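Pidel hand grippers, anyone else own a pair?
Home Automation & Robotics > Kits and Hardware > Reviews

marrowbyte
Posted October 1, 2024
So I finally caved and bought the Pidel pair, the two hand-held grippers you squeeze yourself to record demos for an arm you may or may not own yet (I don't, I'm saving up). I got them through Cendside because they had the bundle with the spare pads. I've been moving fruit in and out of a bowl on the bed for most of two weeks now and I have opinions!

First the good stuff. The pads are great. I was sure the ribbed ones would slide all over anything round, and an orange is about as mean a test as I could think of, being heavy and bumpy and never quite the same shape twice.
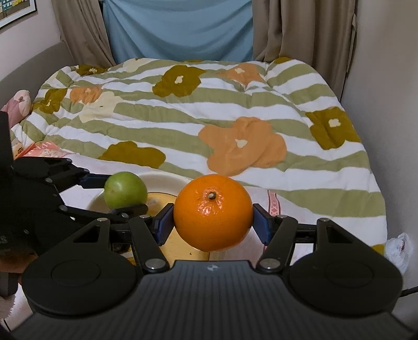
I've logged 300 pick-and-place runs so far and the drops nearly all came in my first couple of evenings, when I was squeezing way too hard. Once you learn to let the fingers close slowly it gets pretty natural. My forearms did complain though – these are not small, and holding one in each hand for a long session is a workout.

Bad stuff: the manual is a joke, and the sync between left and right took me 13 tries. After that it held.

tinfoil_wren
How's the weight really? I have small hands and the Betunico one I borrowed was miserable after ten minutes.

marrowbyte
Heavier than I wanted. I do short sets and then put them down. If the Betunico bugged you I'd try to hold one of these before paying for it.

gus_in_the_garage
I'm going to be the grump here. Fruit on a bed is a soft target. Everything gives a little, nothing rolls very far, and you get flattering numbers. Put the same bowl on a bare countertop and tell me how the pads do. I had the Pidel pair in March and sent them back.

marrowbyte
Fair point on the rolling, but I don't agree it's easier. The quilt is all lumps, and the bowl sits on a cloth that bunches up whenever I brush it. A countertop is flat every single time. My apartment isn't, so I want my data to be lumpy too.

gus_in_the_garage
Lumpy is fine. Lumpy only is the problem. Do half and half.

marrowbyte
OK, half and half I can live with. I'll clear some counter.

Also for tinfoil_wren, one from the two-handed set, in case it helps you judge the size against something you know:
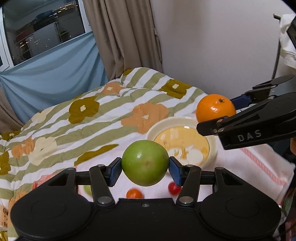
Green one in the near gripper, orange one in the other, bowl behind.

plumline
What did you end up paying, all in? Cendside won't show me shipping until I make an account and I refuse.

marrowbyte
1683 with the spare pads and shipping. Ouch, I know. I could've gotten the single for a lot less, but I wanted both hands from the start.

plumline
Yikes. For that I'd go Qaisi, their rental plan lets you swap pads for free and you can quit after a month.

gus_in_the_garage
Qaisi's rental units are beat up. Mine had a pivot so loose it clicked. If you're going to spend money, buy new or buy used from someone on here.

plumline
Mine was fine? Maybe you got a dud. I had it over 2 months and never heard a click.

tinfoil_wren
Think I'll rent one first and see if my wrists survive. marrowbyte, do the spare pads just press on or is there a screw?

marrowbyte
Haven't swapped any yet, the first set still looks good to me. I'll post when I do. Counter runs are next, so gus can be grumpy about those too.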